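Progress report to Meltanach: Besemness two-arm assembly work
Prepared by Orathai Rungrueang, 5/24/21

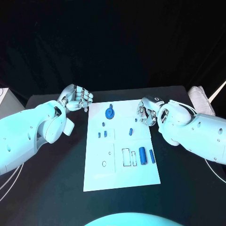

This period was planned as the first full run of the peg and cylinder placement task. We completed part of it. Work stopped for 7 days after a fault in the right hand, and this report covers mainly that fault and what we are doing about it.

What happened

During a placement run, the right hand did not open when told to. The controller reported it as open. The arm then began its normal move back to the rest position while the fingers were still closed on a part, and the part was dragged across the printed sheet into the left hand. Surachet Ratanaporn pressed the stop button. No one was inside the marked area and no one was hurt. One finger joint on the left hand was bent and has been replaced from spares.

Cause

Apinya Klinhom went through the logs and found that the hand had dropped off the network for up to 30 seconds. During that time the controller kept using the last position it had received. It should have stopped both arms. We traced the dropout to a worn connector on the right arm cable, which had been rubbing where the cable bends near the wrist.

The connector is a cheap part. The software behavior is the more serious problem, and it was ours. The timeout had been turned off during setup in the Plekidgate lab and was never turned back on.

Changes made

The timeout is back on, and both arms now stop if either hand goes silent. Oranuch Chuensuk tested this by unplugging each hand in turn with the arms moving at low speed. Both arms stopped every time. The right arm cable has been replaced and given more slack. Safety settings are now checked against a written list before power is applied, and two people sign it.

Still open

The left arm has the old type of cable. Paisan has quoted 6 weeks for a new one, so we are inspecting the old one before each session until it arrives. Full-speed stop tests have not been done. Ratree Duangkaew will run them before we go back to normal speed.

Schedule and budget

The placement trials will now finish in July. The repairs were paid for out of the maintenance line and we are not asking for additional funds. The log extract and the signed checklist are available on request.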